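Section 4. Setting Up Your Kuro Home Composter Indoors

If you have followed along this far, your Kuro is out of its box, the lid is on straight, and you've had a cup of something while the charcoal filter airs out. Good! The next part takes an evening at the most, and most of that is waiting, so please don't feel you have to rush it.

4.1 Choosing a spot

1. Pick a level place out of direct sun. Under a counter is lovely, and so is a pantry floor or a corner of the garage that stays above freezing.

2. Leave a hand's width of space behind the unit. The rear vent needs to breathe, and a Kuro pushed flat against a wall will let you know by its smell within the week.

3. Open and close the lid a few times where it stands. It sounds silly, but plenty of people find out about the low shelf only after the bedding is in and the whole thing is heavy.

Note: The drip tray slides out from the front. Make sure no table leg is in its way.

4.2 Preparing the bedding

1. Empty one bag of Traltent coir bedding into a bucket and add warm water a little at a time. Let it stand until it has swelled up and crumbles easily.

2. Squeeze a handful. One or two drops should come out between your fingers. If it runs, add torn cardboard and mix again.

3. Spread the bedding over the base and fluff it with your hands – gloves are fine – so that it sits loosely all the way into the corners.

4. Sprinkle the starter culture over the top, stir it in lightly, and close the lid.

5. Leave everything alone for 48 hours before you add any food.

Caution: Do not use hot water straight from the kettle. It can warp the base, and it will certainly do the starter culture no good. 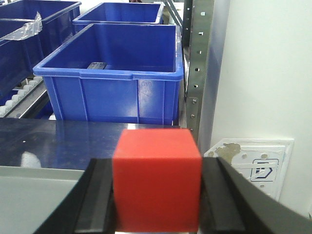
Bilcombe wrote in to the help pages to say that the 48 hours could safely be stretched to a full weekend in a chilly kitchen, and that the bedding smelled sweeter for it. We agree, and a longer rest does no harm as long as the lid stays shut and the bedding stays damp.

4.3 Feeding for the first time

Start small. We know how tempting it is to tip in everything left over from Sunday-style cooking, but a new composter is a bit like a new sourdough starter and does best with modest meals.

1. Chop vegetable scraps to the size of your thumbnail.

2. Add 2 cups, no more, and bury them under the bedding.

3. Cover with a handful of dry shredded paper.

4. Wait until the scraps have mostly softened before you feed again.

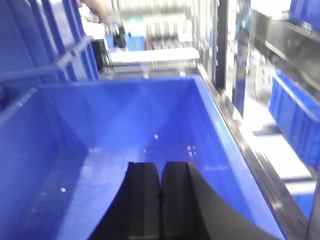

Once that first meal has broken down, you can move up to a small bowl of scraps every other day. Coffee grounds, tea leaves, and crushed eggshells are all welcome. Go easy on citrus and onion, and please keep out meat, dairy, and anything oily – these are the cause of nearly every complaint about flies.

Note: If the bedding looks soggy, leave the lid ajar for an hour and mix in more cardboard. If it looks dusty, mist it with plain water.

Replacement filters are listed in the parts section under number 843.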